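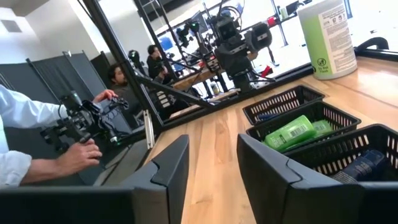 Black mesh baskets on the table.

Ticket 1030
Product: Henance case manager, desktop and web
Customer: Grikwood Legal Clinic, Homley office
Opened: 2026-08-15
Priority: High
Status: Resolved, monitoring
Subject: Filing deadlines one day early after calendar update

Customer report

Response deadlines on civil matters are showing one day too early. We first saw it on a landlord case where the paper notice from the court and the date in Henance did not match. We then checked a handful of other cases and got the same thing on most of them. Criminal matters look fine. We have not missed anything, but staff no longer trust the calendar and are counting days by hand.

We use the Homley court rules set. Filings go out through the Majali connector.

Support, first reply

Please send the following:
- the rules set version, under Settings, Court Rules, About
- one case where the date is wrong and one where it is right
- the time zone shown on the office profile page

Please don't edit any deadlines by hand yet. A manual edit locks the date and it will be skipped when we recalculate.

Customer

Rules set is the May release. Time zone is correct. Case exports attached for both. Two deadlines were already edited by hand before we read your note. We can give you those case numbers.

Support

Thanks. In the case with the wrong date, the service date came in through Majali. In the one with the right date, it was typed in by your staff. Can you enter a test matter by hand, using the same service date as the bad one, and tell us what deadline it gives?

Customer

Done. The hand-entered matter gives the correct date. Same rules set, same case type.

Support

That rules out the day count itself. Majali sends the service date with a time of midnight UTC and no local offset. Since the May release, Henance converts that time to the office's zone, so the date lands on the evening before. The count then starts one day early. Criminal matters are not affected in your setup because those service dates don't come through the connector.

Workaround: Settings, Connectors, Majali, Advanced. Set "Service date handling" to "Date only". Save, then sign out and back in. This fixes new filings only.

Customer

Changed it. A new filing this afternoon came through with the right date. What about the old ones?

Support

We ran a report on your account. 161 open matters have a service date from the connector, and 53 of those have a response deadline still ahead. We can recalculate all of them, but need your written okay first.

Customer

Okay to go ahead. Please leave closed matters alone.

Support

Recalculation finished. The two hand-edited deadlines were skipped as expected - open each one, choose "Unlock date", then "Recalculate". The change log for each matter shows the old date and the new one.

Customer

Both unlocked and correct now. We compared the upcoming deadlines against the court notices and they match. One question: reminder emails already sent still have the old dates in them. Will new ones go out?

Support

Yes, at the next overnight run. The old emails can't be recalled. Leaving this ticket open until you confirm the new reminders have arrived.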